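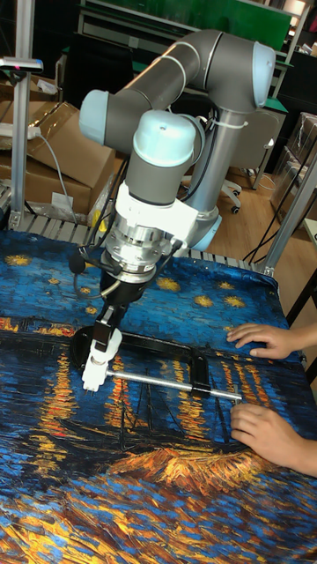
The first thing Odalys Koech wants me to know about the Hetilitz is that it's much better with clamps now than it was in the spring. The second thing is that I should keep my coffee off the bench.

Hetilitz is her name for the whole setup: the arm, the gripper, the bracket between them and the pile of code that makes them get along. It lives in the shared workshop at Gretside, inside an aluminum frame with a conveyor along the back, and for most of this year she has been teaching it to pick up bar clamps. Just bar clamps! I asked her why, when there's a whole wall of easier things to grab.

"Because they're awful," she said, laughing. "A clamp has a bar, a rod, a handle and a jaw, and they all point somewhere different. You grab it by the handle and the rest wants to swing around. If I can get good at this, a screwdriver is a vacation."

She builds furniture in the evenings, and the dream goes back to a glue-up where she needed one more hand than she had. What she wants is a helper that can pass her a clamp, hold one end while she sets the other, and let go when she says so. She isn't in a hurry to get there, either. She likes the middle part of a project, when half of it works and you get to find out why the other half doesn't. 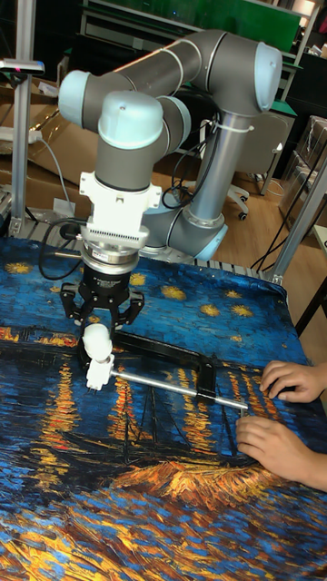
Fingers open over the clamp handle, with a pair of hands at the far end of the rod.

We spent a good while talking about that handle. It's white plastic with a knob on the end, and Odalys says the knob is both the best and the worst place to grip. Come straight down on it and the fingers have something to close around. Come down a little crooked and they slide off the round part, and the clamp scoots away across the cloth.

"I used to blame the gripper," she said. "Then I blamed the camera settings. It was me. I had the approach angle wrong by 2 degrees, and I'd typed it in myself, at one in the morning."

She writes every attempt down in a spreadsheet, with a comments column that I'd happily read as a book. When I visited she was on attempt 658, and she wants to reach 1,000 before she changes anything big. One entry just says "nope." Another says "beautiful, no idea why."
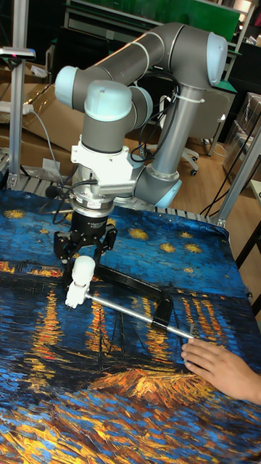 Béla Nyitrai
Workshop reporter, Mullesard

The mount is the part she's proudest of, and I can see why. It joins the wrist to everything that hangs below it, and getting it stiff enough took a lot of plastic and a lot of patience. Her early versions flexed when the fingers closed. You couldn't see it, she told me, but you could see it in the numbers, and once she knew it was there she couldn't leave it alone. The spent prints are in a bin under her desk at home – she can't quite throw them out.

Then there are the cables. She has strong feelings about cables. "Leave a loop at the gripper, tie them down everywhere else," she said. "I learned that by pulling a connector out. Twice."

I asked what it's like to work with your hands on the same table as the thing. She took the question seriously. The speed stays low, the stop button stays within reach, and whoever is at the bench says out loud what they're about to do. She keeps to that even when she's there alone, so she spends a lot of Tuesday nights announcing things to an arm.
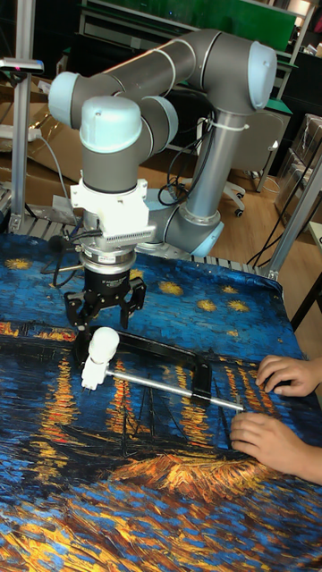 GRETSIDE, December

I went back once the weather had turned, partly to check a few facts and mostly because I wanted another look. Odalys had cut her startup checklist down to 68 lines (it had been longer, and she was very happy about this) and had started trying the clamp at different angles on the table.

What comes next is the handover. Picking a clamp up is one job, and giving it to a person is a different one, with a lot more guessing in it. How hard should someone have to tug before the fingers open? Too easy and it drops on your foot. Too hard and you're in a tug-of-war with a machine that doesn't get tired.

"I've been practicing with friends to find out how people do it," she said. "Everybody lets go at a different moment! I had no idea. I've handed people tools my whole life and I never once thought about it."

She's posting the bracket files for other Gretside members as soon as she has cleaned up the bolt holes, and she'd love to hear from anyone who has tried a softer fingertip. The spreadsheet stays private for now, she says, on account of the language in the comments column.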